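Lemieux Robotics Program Discussion Board
Student Projects > Garment Handling Group
Topic: Proposed change to the item list for the February demonstration
Status: Open

dbergeron_advisor
Posted 10/28/24

Members of the Garment Handling Group are asked to review the following proposal and respond in this thread before the next planning session.

The current item list contains 18 garments. It was drawn up when the group was working only with T-shirts and hand towels, and it has been extended several times without a full review. I propose that all heavy knitwear be removed from the list for the February demonstration and returned to it in the following term. The demonstration slot is short, and the group should present tasks that it can complete with confidence.

Please state whether you support the change and give your grounds.

Darcy Bergeron
Faculty Advisor

vunon_team_lead
Reply 1

The Vunon subgroup supports the proposal. Sweaters take up a large share of our collection time. Sleeves must be laid out separately, the hem slides off the side of the bed, and the operator often has to begin again. The same hours would give us much better coverage of shirts and pillowcases.

We would also ask that the labels be reviewed. At present "fold," "gather" and "lift" are applied differently by different operators.

k_chisholm
Reply 2

I do not support the proposal as written. The project description approved by the department states that the group will study handling of ordinary household clothing in ordinary rooms. A list made up entirely of thin, flat items does not meet that description. If knitwear is difficult, then the difficulty should appear in our results.

I do agree with the previous poster regarding the labels.

Kendra Chisholm
Data Coordinator

irnix_operator2
Reply 3

Speaking as one of the people who hold the gripper, I would like to raise a practical matter. Thick ribbing does not behave like a T-shirt hem. When the jaws close on it, the fabric bunches, and the operator must decide how much to take. New operators take too much. A short practice period on knitwear should be required before any of their recordings are counted, whichever way the vote goes.

vunon_team_lead
Reply 4

With respect to Reply 2, the project description also states that the group will complete a demonstration. A garment that is half folded when the time runs out will not impress the reviewers. I would remind members that the Kavero subgroup lost most of its slot last year for exactly this reason.

kavero_alum
Reply 5

Since the Kavero subgroup has been mentioned, a correction is in order. We lost our slot to a battery problem. The garment in question was a bath towel. No knitwear was involved, and I would ask that this not be repeated as a reason to drop sweaters.

vunon_team_lead
Reply 6

The correction is accepted. My position on the item list is unchanged.

k_chisholm
Reply 7

I would like to offer a compromise. Keep 2 knit garments on the list, one plain and one with a cable pattern, and remove the other 5. Limit the task for both to spreading and gathering, and leave full folding for the following term. The two views below are for members who have not yet worked with this type of material.

Gray knitwear with the checked bedding: 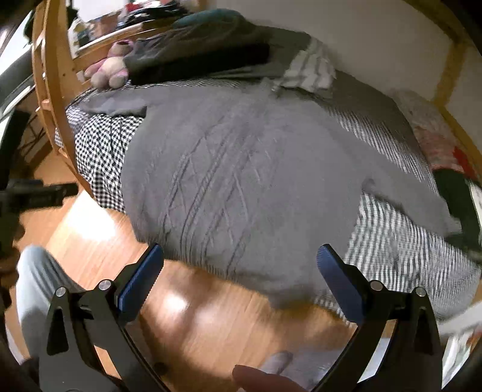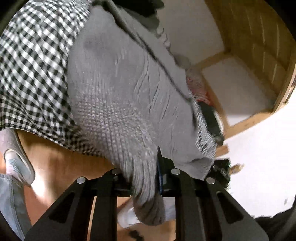
Under this arrangement each operator would record spreading and gathering as separate tasks, with the label chosen before the recording begins. "Gather" would mean that the jaws have closed on the fabric and drawn it together. "Lift" would be used only when the whole garment is meant to leave the surface. I will circulate a one-page sheet with these definitions if there is general agreement.

I also request that plain and cabled knits be logged under different item codes. They are currently entered as "sweater," and the two cannot be told apart in the log afterward.

irnix_operator2
Reply 8

I support the compromise, provided that the practice period is included. I would suggest that practice recordings be stored in their own folder so that they are not counted by mistake.

vunon_team_lead
Reply 9

The Vunon subgroup can accept two knit garments. We continue to object to their being scheduled first in the demonstration. They should come last, after the shirts.

dbergeron_advisor
Reply 10

Thank you for the responses. The original proposal is withdrawn in favor of the version in Reply 7, with the practice period from Reply 8 added. Ms. Chisholm will prepare the definitions sheet and the new item codes.

The order of tasks at the demonstration remains undecided. Members who have a view on it should post it here. The thread will stay open.

k_chisholm
Reply 11

The definitions sheet is now in the shared folder. Please note that item codes for knitwear have changed and that older entries have not yet been updated. Do not edit them individually.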